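Notebook, Saturday, November

Bench session with Man-lok Lam, hand-held grippers, two-hand set for the Cenda task. Started at 9:20 with the mapping pass, then the gripper width calibration: open all the way, close all the way, hold. Saved under the Nodell folder with the usual prefix.

Target for the day was 97 demos. We stopped at 30 because my closes were getting sloppy and I was dragging the wrist. Man-lok's takes look smoother on playback. He pauses before each grasp and I don't, so for now keep our runs in separate folders.
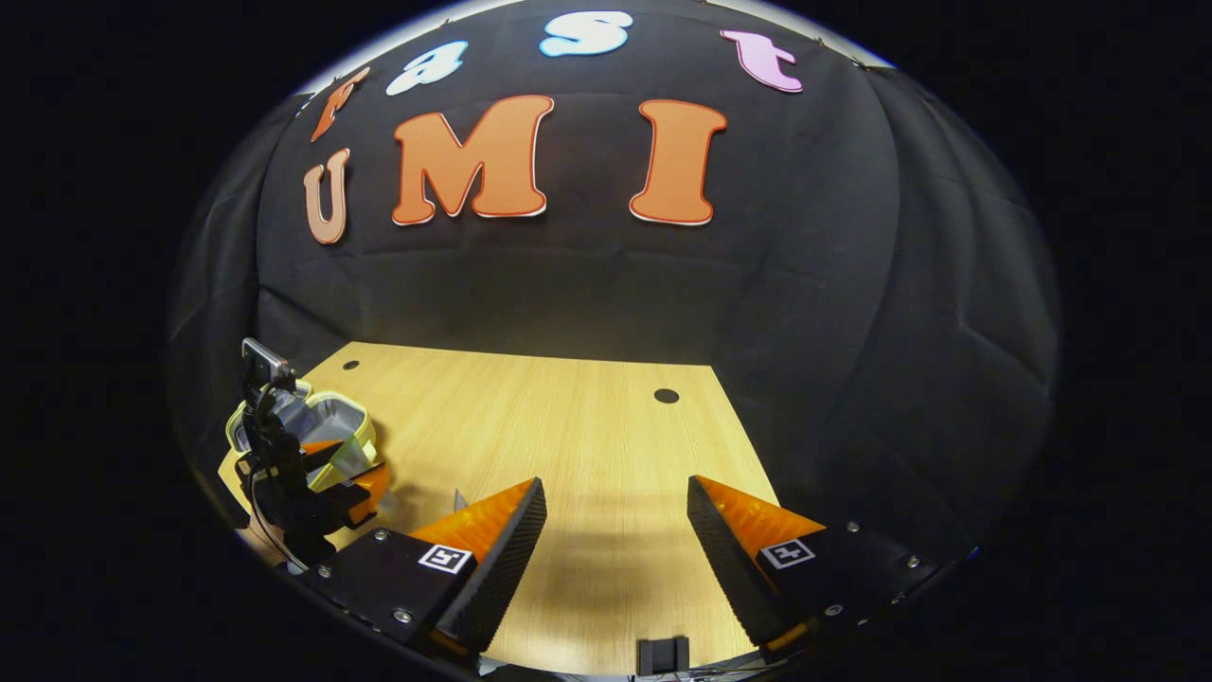
Do we keep a demo where the first grasp misses and the second one gets it?

Keep it if the recovery is one clean motion, and tag it "retry". Drop it if the operator backs off and starts over.

Tracking was lost in 2 of the takes, both during a fast turn. Those are out. Slower turns on Monday, and both fingers' markers in view before pressing record.

Also tried 20 takes of the same motion by remote control on the Grecu arm. Much slower per take, and the lag makes me overshoot on the approach. Will train on the hand-held set first and compare later.

To do: check screws on both finger mounts, charge everything, ask Stistutard about spare soft pads.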